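Shelf-filling robots still slow going, Tulholm shop trial finds

2024-02-28

A stationery and office supply chain testing robots for back-of-store work says the machines can handle small boxed goods, but not yet at a pace that would change how its shops are staffed.

Tulholm, which began bench trials with automation firm Skunance last July, has been looking at one of the dullest jobs in the trade: picking up small packets, standing them the right way around and getting them ready for the shelf. Staples, paper clips, erasers and refills make up a large share of what staff handle by hand each morning.

The company released its first results this week. Over 133 attempts at picking up a small box and setting it down in a marked spot, the robot managed 86 without a person stepping in. Most of the misses came down to boxes that had tipped over, or grips that closed slightly off centre and pushed the packet away. 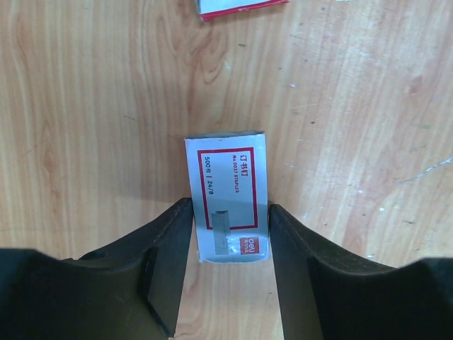

Trial lead Nasrin Rashti said the figures were in line with what her team had expected, and that cardboard is harder going than it looks.

"A new box with square corners is easy enough," she said. "Once it's been through a delivery crate it has soft edges and creases, and the sides give when you squeeze. A person adjusts without thinking. We have to work out how to get the machine to do the same."

Speed is the other problem. The robot took 30 seconds on average for each box it placed. Rashti said an experienced shelf filler would do several in that time, while talking to a customer.

Using a pair of grippers helps with some jobs, such as holding a packet steady while it is turned, but it brings its own trouble. The arms need to keep clear of each other, and the software sometimes stops both of them when one would do.
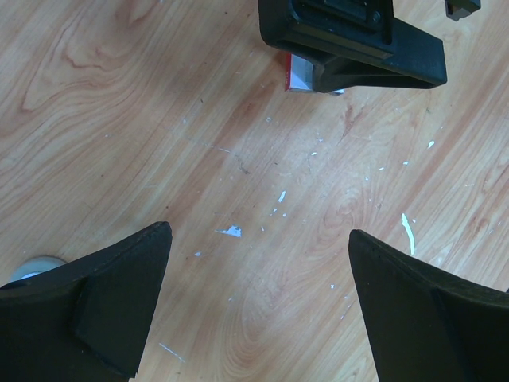
Robot grippers over a wooden surface

Rashti said people often ask her when the same equipment will be folding laundry or emptying a dishwasher at home. Her answer is that a shop bench is the easier place to start.

"We know what's coming out of the crate," she said. "In a kitchen you've got wet plates, a fork stuck under a bowl, a cat. I wouldn't put a date on that."

Tulholm said no jobs would be cut as part of the trial, and that staff at its Katene store would be asked for their views before any robot was used outside the test bench. A small number of them have already spent time with the system, and their main request was for it to tidy up torn packaging, a job it has not been set up to do.

The next stage will test 2 changes – softer pads on the gripper fingers, and a new planning program called Pliltus that is meant to cut down on the pauses. Results are due in July.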